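Trying Out the Skarex Hand-Held Gripper Kit
Project report, Intro to Robotics Lab
Thursday, April 26, 2018

Our team picked the Skarex kit for the product review project, and I'm glad we did. It's a two-finger gripper you hold and move yourself, with a camera that records what the gripper sees. We wanted to find out if students with no robotics background could use it to record small, fiddly jobs well enough to be useful later. For our main job we chose a small parts cabinet with clear drawers.
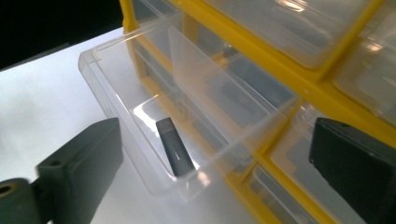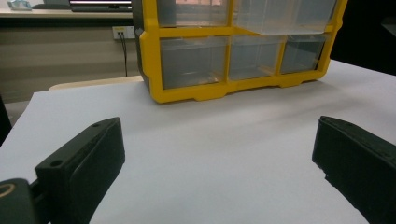
What we wanted to know

Skarex sells the kit to schools and small labs, and the booklet says it's ready to use out of the box. We had three questions. How long does it take a new person to get comfortable? Do the recordings show enough to tell what the hand was doing? And what goes wrong most often?

We also had the Mistanent software, which comes with the kit and sorts the recordings into folders by task. Our class already used a different program called Shemweta, so we could compare the two a little, although that wasn't the main point.

How we did it

Our team has four people, and everybody got a turn with the gripper. Each of us did the same jobs: open a drawer, put a small item in, take it out again, and close the drawer. We changed drawers between tries so we wouldn't just learn one motion by heart. We had planned on 400 tries in total, and by the end of March we had 341 that we could use. The rest were thrown out, mostly for boring reasons (somebody forgot to press record, or bumped the table and had to start over).

We wrote notes after every session on paper. I'd do that part differently next time, as typing it all up took a whole afternoon and some of our handwriting is really bad.

What we liked

The gripper is fun to use! The first few tries feel like picking up a coin with mittens on, and then your hand figures it out and you start wanting to try harder things. The squeeze is smooth and it never jammed on us. It's also light enough that your wrist doesn't get sore until well into a session.

The camera view is the best part. Both fingers stay in view while you work, so when you watch a try later you can usually tell why it went wrong — too far left, too steep, squeezed too soon. We learned more from watching our bad tries than our good ones.

Mistanent was easier than Shemweta for naming and sorting. You can rename a whole session in one step, and it saves as it goes.

What gave us trouble

Clear plastic is hard. Glare hides edges, and in plenty of our recordings it's tough to say where a drawer wall ends. Moving our lamp helped some. I'd tell any team doing this to spend their first session on lighting only, and to write down where the lamp goes.

Opening drawers was harder than picking things up. The fingers are thick and squared off, so they don't slip behind a small lip easily. Skarex sells a thinner pair under the name Brererholm, but we didn't have them and can't say if they fix it.

The booklet could be better too. It covers charging and recording nicely, then gives only one short page to adjusting the fingers. We worked that out by trial and error.

Would we recommend it?

Yes, for a class like ours. A new person was comfortable by the end of one session, and the recordings were clear enough to follow apart from the glare. It needs a better booklet, and I'd want to try the thinner fingers before buying it mainly for small drawers.

If we get lab time again in the fall, we want to run the same jobs with a solid-color cabinet and see how much of the trouble came from the clear plastic and how much came from us.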